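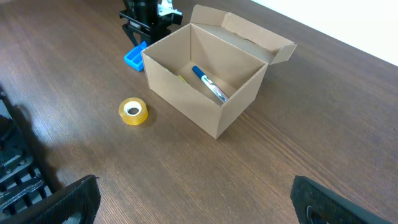 Small boxes, short lists: packing supplies with Henrike Kramer

2021-03-09

Henrike Kramer packs office supplies for a living. Her firm, Skarlow, sends small boxes of them to schools, clubs and people who work from home. Most of the packing is done on wooden tables, and she likes to keep very little on them at one time.

"A box, what goes in the box, and the tape," she says. "If there is a second order on the table, the two get mixed up. I did that for a year before I learned."

She started the business in September with Géza Katona, who had run the stockroom at Vinarness. He does the buying and she does the packing. In their first season they sent out 210 boxes. The total now stands at 1,141.

I asked her what order things go in. She said the box gets opened all the way first, with the lid folded back so that it stays out of the way of her hands. Markers go in early and lie flat on the bottom. Sticky notes go against a side wall.

"People stand the markers up in a corner because it looks neat," she says. "Then the box gets turned over in a van and they end up anywhere. I put them flat from the start and fill in next to them."

She prefers plain cardboard with no printing on it. Skarlow tried a printed box from Heseo for a while and went back. The printing raised the price, and customers threw the boxes out just as fast. The plain ones can be used again for returns or for storage, and some of the schools send them back flat in a bundle. 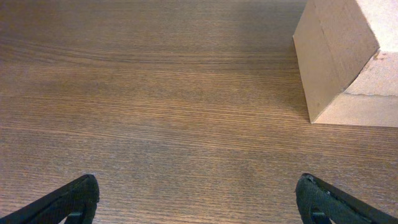

A plain cardboard box on the tabletop.

The table matters more than she expected. She used to work on a folding table that was too low, and her back hurt by noon. Sabine Kuhlmann, who rents the room next door, told her to raise it on blocks, and that helped until one of the blocks slipped. A solid table came after that. Kramer wipes it down at the end of the day with a damp cloth and nothing else. Tape is the main problem, she says. A strip left on the wood overnight can leave a sticky patch, and grit collects on it.

Her tape is the clear kind. She lays the roll flat next to the box, always on the left, and cuts 2 strips for each lid before she closes it. She doesn't use a dispenser. "I had one. I spent more time looking for it than using it."

Markers are the item she gets the most questions about. Customers want to know how to keep them from drying out, and her answer is to store them lying down with the caps pushed on until they click.
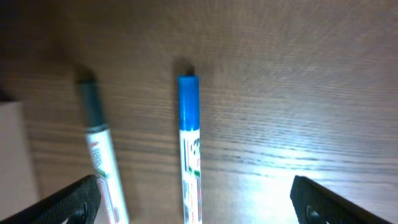

She checks the caps herself before anything is packed. A marker with a loose cap goes into a jar by the door and gets used up on shelf labels. Katona thinks she is too strict about it. "He says one in a hundred is fine," she says. "But the person who gets that one has a dry marker."

A standard order takes her a few minutes. A school order of 20 boxes takes most of a morning, and for those she asks Ingeborg Reuter to come in and read the list aloud while she packs. They tried it the other way around, with Reuter packing, but Kramer kept getting up to look in the boxes.

She has no plans to move to a bigger room. Katona would like to add paper and folders next year. Kramer says she will think about it once she knows where they would go.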